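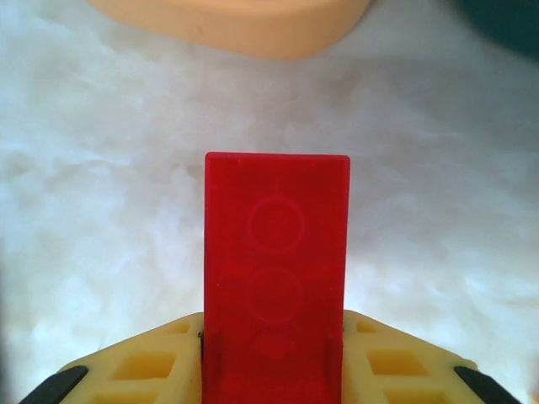
Sharada Devadiga puts it down to the grip force reading, which froze while the fingers kept closing. "The arm thought it was holding nothing," she says, "so it squeezed harder." The fault at Prostis came up 12 times in 50 runs. One brick cracked, and a finger pad had to be replaced.

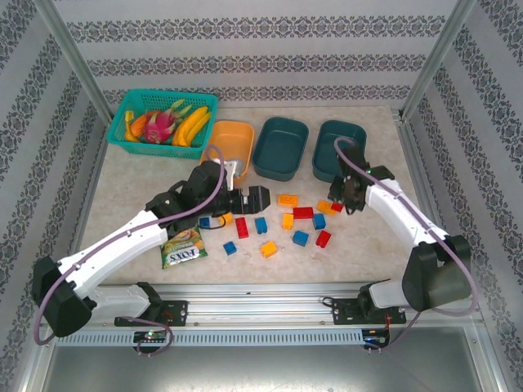 Gerrit Coppens, who wrote the control software, added a cutoff – if the reading doesn't change, the arm stops. "It should have been there from the start," he says. He wants to test it again in December.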